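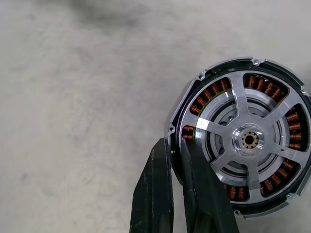 How to check a second-hand disc motor before you fit it

Most advice on buying used brushless motors amounts to "spin it and see". I have spun plenty that felt lovely and were no good at all. A smooth turn tells you a bit about the bearings and very little about anything else, so put aside 15 minutes and do it properly.

You will need a multimeter, a torch, a soft brush, a straight edge and three short bits of wire. You don't need the cleaning spray that sellers like to add to the order. I tried the Prusolton one in February and a dry brush did just as well.

1. Clean the bench first
Magnets pick up filings, and filings find their way into the gap. Wipe down, then lay the motor flat with the windings facing you. Disconnect everything.

2. Look at the copper
Shine the torch in from a low angle and work your way round. You want an even colour from coil to coil. One dark patch usually means heat, whatever the listing says about "light use". Scratched enamel is worse than dust. Don't poke at it with a screwdriver.

3. Check the mounting holes
Lay the straight edge across the tabs. If one is bent, somebody has pulled the motor down on to an uneven plate, and I would walk away. Oval holes mean it ran loose.

4. Measure the phases
On a three-phase motor, take a reading across each pair of leads. The three should match closely. Cheap meters are poor at very low resistance, so don't panic over the last digit. Then test each lead to the housing - there should be no continuity. If there is, stop here.

5. Now spin it
Turn it slowly by hand with the leads apart. Light, regular notches are often just the magnets. Grinding isn't. Join all three leads and turn again: it should feel much stiffer, and evenly so.

What about the "tested" sticker? Ask what the test was. Jernon sent me a sheet with 14 ticks on it and no readings.

Keep your own numbers and check them again after 12 hours of running.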